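Moving my files off the old phone after the update, what is the best way?

Forum: Phones and Tablets > Backup and Transfer

costel_preda
Good evening to all. I have a Rorkberg phone which I use since many years and I want to replace it before it stops completely. The battery now lasts until lunch, and after the last system update in March the file transfer to my computer is very slow. I have 3,636 photos on it, plus the recordings of my mother's recipes, which are for me more important than the photos.

I tried with the USB cable and the normal file window. It copies 877 files and then it stops with the message "device is not responding". I tried it again with a different cable and it stopped at the same number. Is there a programme that you trust for this? I do not want to put everything in a cloud service.

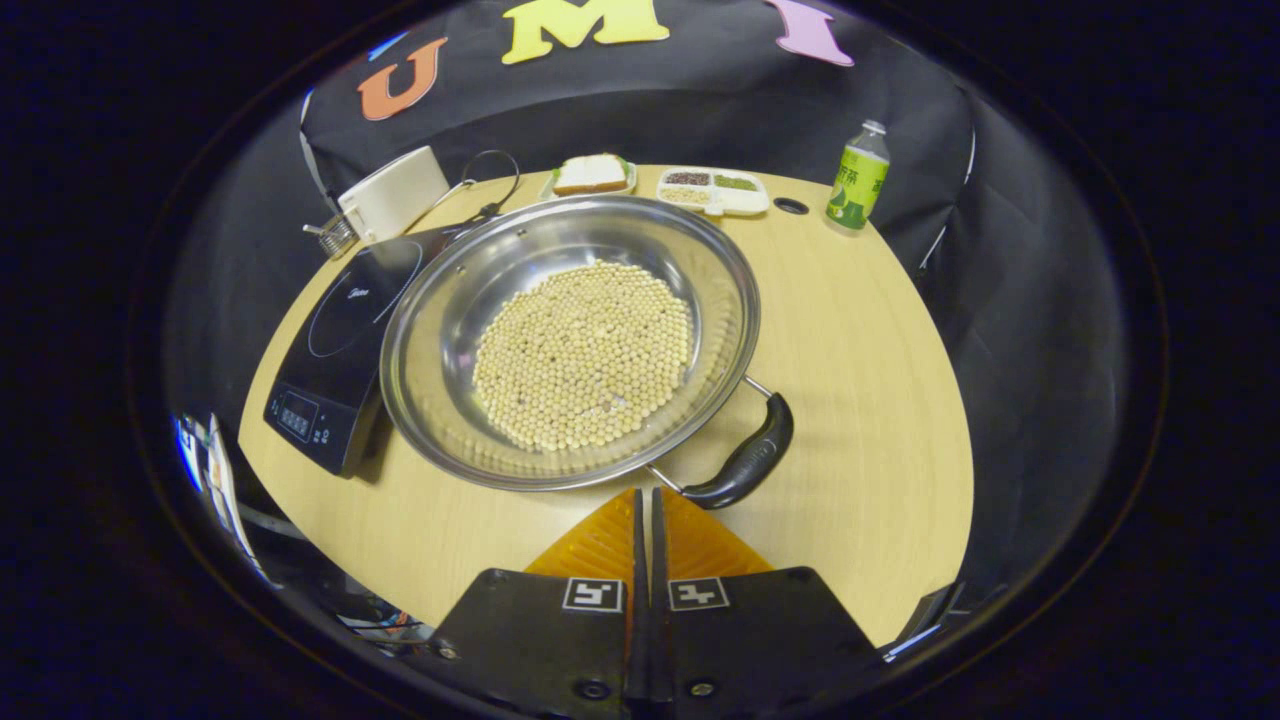 Reading time: 4 minutes

I should add that the computer is a laptop with Linux, and I am not afraid of the command line if someone writes the commands clearly. I have already switched on the developer options. What I do not understand is whether I must also unlock something, because one guide says yes and another guide says no.

stirkside_fan
No unlocking needed. Unlocking the bootloader wipes the phone, so please don't do it before your photos are safe. The guide that said yes was probably for people installing a different system.

Turn on USB debugging, plug in, accept the box which comes up on the phone, then type

adb devices

If you see a serial number and the word "device", you are ready. Then

adb pull /sdcard/DCIM

and go and make tea.

mobilmax
Or install Prukarex on both sides and do it over wifi. It has a resume button. I moved two phones with it and never opened a terminal.

stirkside_fan
Prukarex wants permission for contacts and location before it will even start. For copying photos? No thank you.

mobilmax
You can refuse both and it still works. You have to press "later" two times, I agree that part is badly designed.

P. Varghese
Stopping at the same number with two cables makes me think of one damaged file, and I would look there first. I had this on my tablet. The file window tries to read the file, waits, and then loses the whole connection.

Costel, sort the folder by name on the phone and look at what comes after the last file that was copied. If it is a video with size zero, move it to another folder and try again. It is possible that adb pull will also stop there, but at least it will tell you the name of the file.

costel_preda
Thank you, Padmavathi, this was very useful. I could not find the file in the gallery, but in the file manager it was there, a video of zero size. I moved it and the cable copy passed the old number. Then it stopped again later, so I changed to adb as stirkside_fan wrote. 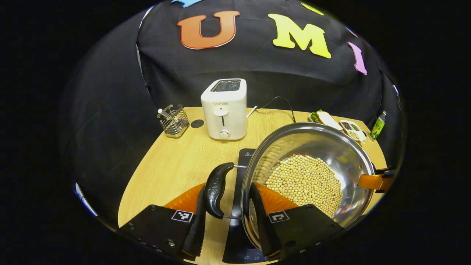 The first time I got the word "unauthorized" in place of "device". I had not seen the box on the phone because the screen was locked. After I unlocked the screen and put the cable in again, it was fine. The pull of the DCIM folder took 30 minutes. The recipe recordings were not inside it, and I needed some time to find them. The recorder app keeps them in a folder called Suwannarat, which I suppose is the name of the company that made the app.

I have one more question. The dates of the photos on the laptop are all today. Can this be repaired?

stirkside_fan
Add -a to the command and it keeps the time stamps:

adb pull -a /sdcard/DCIM

You will have to pull again, sorry, I should have written it the first time.

mobilmax
Prukarex keeps the dates by default. I say only this.

P. Varghese
The date when the picture was taken is normally also inside the photo itself, so a photo programme will usually sort them correctly even if the file date is wrong. For the recordings I would use -a, because sound files often do not have such a date.

I don't agree that wifi is always easier, by the way. In my flat the signal is so weak that a transfer of 13 videos needed the whole evening.

costel_preda
I did it again with -a and the dates are correct now, also for the recordings. I compared the number of photos on both sides and it is the same. I will keep the old phone in a drawer for some months, without resetting it.

One small warning for other people with this model: after you finish, switch USB debugging off again. My bank app refused to open until I did it.

mobilmax
Mine does the same. Which phone are you buying now?

costel_preda
I have not decided. Something with a battery that I can change by myself, if they still make such a thing.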